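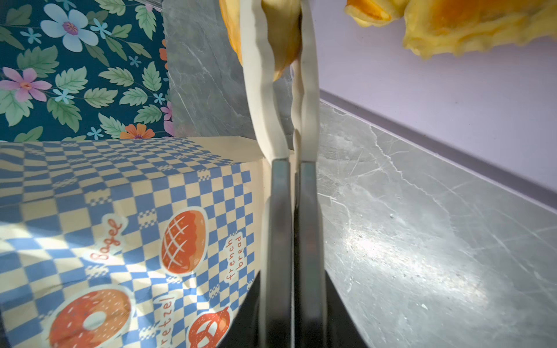
Issue 1000

Title: Pirholm bakery bag, blue and cream check: mouth closes up while packing
Product: Pirholm paper bag, bakery print
Site: Wostport counter
Status: Solved
Opened: March

Original report

Hi Fenditz support! First thing, we love these bags. The blue and cream check looks great on the counter, and the donut with the sprinkle dots gets pointed at by every kid who comes up to the glass. The pretzel has its fans too (I'm more of a round loaf person myself, the crosshatching on it is lovely). So please read this as a ticket from someone who wants to keep using them.

The trouble is the opening. We take a bag off the stack, open it, stand it up and turn to get the first pastry. By the time we turn back, the two long sides have drifted together and we have to open it again. With flat things like cookies you can post them through the gap. With anything puffed up or ruffled, the crust catches on the rim and you get flakes all over the counter.

Carton of 700, 90 gsm paper, from the March delivery. The carton before it did the same thing a little, but we were using it mostly for rolls and didn't notice much.

What we tried before writing in:

Blowing into the bag. Works for a second. Also not something you want to do in front of customers.

Folding the rim outward into a cuff. Much better! The bag holds its shape nicely, but the cuff eats into the height and a tall order pokes out of the top.

Turning the stack upside down. No difference.

Reply from Fenditz support

Thanks for such a cheerful report. Could you check three things for us? Where is the carton stored, is the bottom crease pushed all the way out before the bag is stood up, and what goes in first? A light first item lets the base spring back toward its flat fold. The base needs to be fully square for the sides to stay apart.

Update 1

Good questions. The carton was on the floor under a shelf, with two other boxes on top of it. Moved it up and took the weight off.

The bottom crease was the big one. We had been opening the top and letting the base sort itself out. Now one hand goes in flat, all the way down, and presses into each corner. You can feel the fold give. Such a small thing and the bag stands like a little house afterward.

Tried 13 bags this way before opening. Most stayed open with no cuff. A couple still leaned in, both from the bottom of the carton where the creases are sharpest.

Update 2

On to what goes in first. We were packing in whatever order things came off the board, which usually meant the lightest piece went to the bottom. The twists are the worst for this - long, skinny, and they roll.
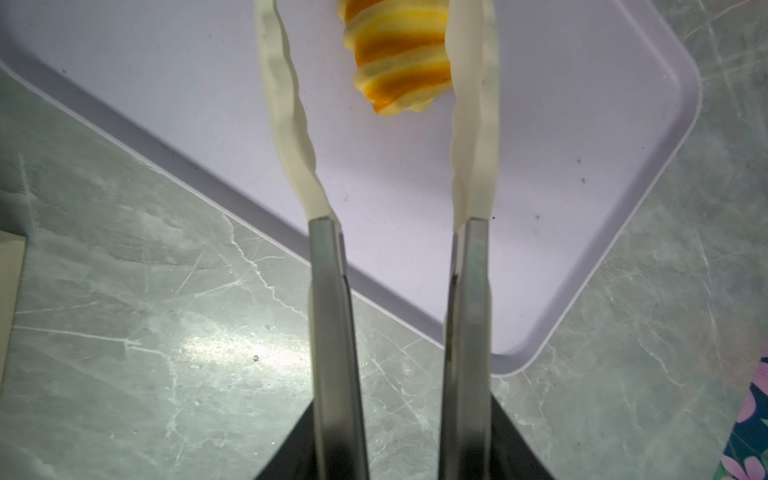
Yellow and orange twist at the cutting board, gray marble counter.

So the new order is something round and heavy in the base, then the folded pastries, then twists standing on end down one side. The ridges no longer scrape the rim on the way in because there's room to lower them straight down. I also put the board closer to the bag so we aren't reaching across with something crumbly. Hardly any flakes on the marble after that, and I was so pleased I went and showed the person on the coffee machine, who was polite about it.

One thing left. With a full order, the last item still pushes one side of the mouth over, and if you let go of the rim at the wrong moment it folds in on top of the pastry.

Reply from Fenditz support

Great progress. For the last item, hold the rim at the middle of a long side and pull it slightly toward you. Holding at a corner twists the bag and brings the opposite side in.

Update 3

Yes! Middle of the long side.
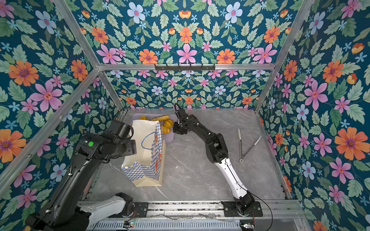
I had been grabbing the corner every single time without thinking about it, and so had the rest of the morning shift. With the hold moved over, the opening stays wide enough for the ruffled ones, and we've stopped using the cuff except for very short orders, where it looks cute anyway.

I copied the steps into our Annan notes so the afternoon crew has them:

1. Hand in flat, press out the base corners.
2. Stand the bag next to the board.
3. Heaviest piece first, twists last and on end.
4. Hold the rim mid-side for the final item.

Is there any chance of a softer bottom crease on the next print run? Please don't touch the checks or the pretzel.

Reply from Fenditz support

Passed on to the folding line, with your note about the pretzel. Marking as solved. Reply here if the next carton acts up and the ticket will reopen.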